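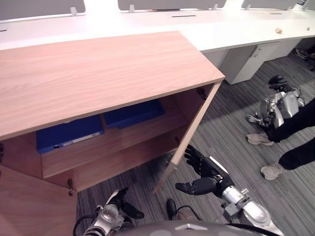
Figure 4. A low storage cabinet with both doors open: two blue binders on the upper shelf, lower compartment empty.

Home | Papers | Notes | Archive | Contact

January
Posted by the Wurnden Office Storage Study

4. What people keep in low cabinets

I'll admit I came to this section with a grudge. My own office at Wurnden has a low cabinet a lot like the one in Figure 4, and for years I put things in it and then forgot I owned them. So when we started looking at how shared offices use closed storage, I wanted to know if other people were any better at it (they weren't, much).

The cabinet in Figure 4 is a nice plain case. It's light wood grain inside and out, with a broad flat top, and the binders are lying flat. I got a bit obsessed with that last part! A binder is made to stand up with its spine facing you, and once it's on its side you have to bend down and tilt your head to read anything on it. The one nearer the front has a small white label strip along the spine edge, so there's at least a place to look. The other one sits further back and is a deeper navy, and color is a pretty good clue when you only have two of them. With a full shelf I wouldn't bet on it.

We visited offices at two sites, Lirnivov and Magagula, and asked people to find one named document in their own storage. At Lirnivov the binders mostly stood upright and the search took about 10 seconds. At Magagula they were mostly stacked flat, and people kept pulling out the wrong one, putting it on top of the cabinet and going back in. The top turned into a second shelf in no time, and I think that says a lot about where people really want their paperwork to be.

Then there's the empty lower compartment, my favorite thing to argue about. Our reviewers called it wasted space. I'd call it the easiest spot in the room to put something away, but it's low, and several people told us they just don't like crouching. The Lullov checklist we used scores an empty shelf as zero, and I'd change that if we ran this again.

One more thing on doors. Hinged doors need clear floor in front of them, and on carpet people tended to park boxes right where the doors had to swing. We come back to that in section 5.

Comments (3)

filingfan: We stand ours up with a bookend and it works great. Did you test bookends?

Reader 920: Would love the checklist as a download.

mossy_desk: The crouching thing is so true. My bottom shelf has been bare since I moved in.

Previous | Next | Back to top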